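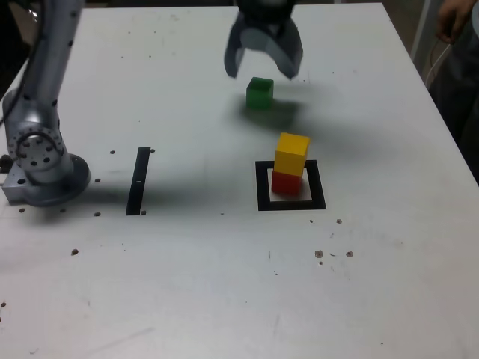
Svenja Frerichs

Surface Finishes and Wear, Handout 2: Coatings on Horizontal Work Surfaces

Last updated 2021-01-19

Scope

Handout 1 covered bulk hardness. The present notes deal with thin coatings on flat surfaces in daily use: benches, counters, desks and tabletops. Read them before the lab session and bring a calculator.

1. Types of surface damage

A scuff is a broad, shallow mark. It is often material left behind by the softer body, in which case the coating underneath is intact. A scratch is narrow and has a measurable depth. A gouge passes through the coating into the substrate. Drilled holes are treated separately, as they are openings made on purpose, but their rims behave like gouges and are common starting points for edge lifting.

Light surfaces show transferred material more readily than dark ones. Dark glossy surfaces show fine scratches more readily than light ones. A visual grade given to a white panel should therefore not be compared directly with one given to a black panel.

2. Abrasion loss

For a coating of uniform density, the wear depth h after N cycles is

h = m / (d A)

where m is the mass lost, d the density of the coating and A the area of the wear track. Use consistent units. The most frequent error in last October's reports was mixing square millimeters with square centimeters.

Worked case. Panel Caldeira, N = 2000 cycles, m = 140 mg. The loss per cycle is 0.07 mg. If wear is linear, a run of 626 cycles gives 43.82 mg. Linearity has to be checked – most coatings lose mass faster during the first part of the run, while the surface peaks are being removed.

3. Cleaning before grading

Wipe with a damp cloth, then a dry one. Do not use solvent on panel Elavis; the topcoat softens. Marks that come off with the cloth are recorded as transfer and left out of the grade. Pencil marks are removed with a soft eraser, one direction only.

4. Lighting

Grade once under diffuse light and once with a lamp held low to the surface. Shallow scratches may appear only in the second case. Record both grades and do not average them.

Problems

2.1 Panel Rumdale loses 140 mg in 626 cycles. Find the mean loss per cycle and compare it with Caldeira.

2.2 Panel Arkia has the same mass loss as Rumdale but twice the coating density. State the ratio of the wear depths for equal track areas.

2.3 Explain why a scuff can raise the mass of a panel. Two or three sentences are enough.

Solutions go in the folder outside the lab. Handout 3 covers edge lifting and moisture.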